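### 3.2 What the long notices keep

We were delighted by how much the paid death notices in the Drurberg paper hold on to. Of the 2323 notices we read, 281 name at least one great-grandchild, and almost all of those put the in-laws in brackets right beside the sons and daughters. That habit lets a reader rebuild a whole family from a single paragraph! Safavi found one June notice that follows a family through 8 parishes, with the cemetery given for each generation.

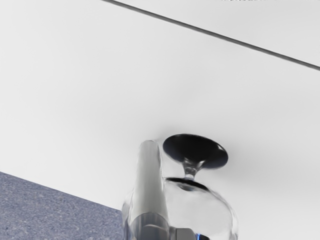
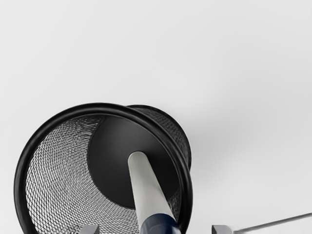
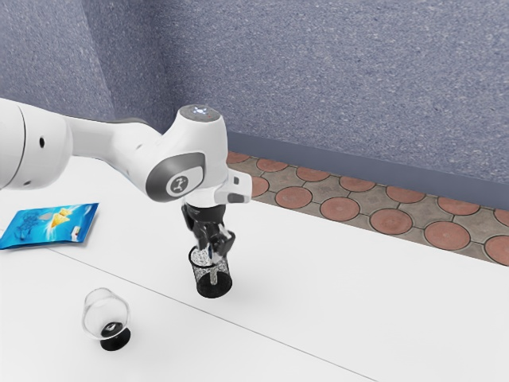
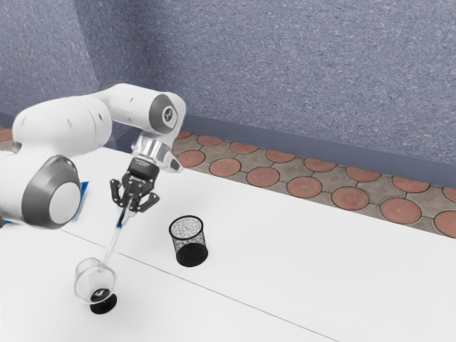 Figure 3. Simulated views.

Maiden names are the real treasure here. Families who came from Plesora kept "nee" in their notices long after their neighbors let it go, and three of them (all handled by the Tatell funeral home) print the maiden name of the grandmother as well. Saithong matched these against the parish books and found spellings that appear nowhere else. We take up the visiting hours, and the lovely variety of wording used for them, in Section 3.3.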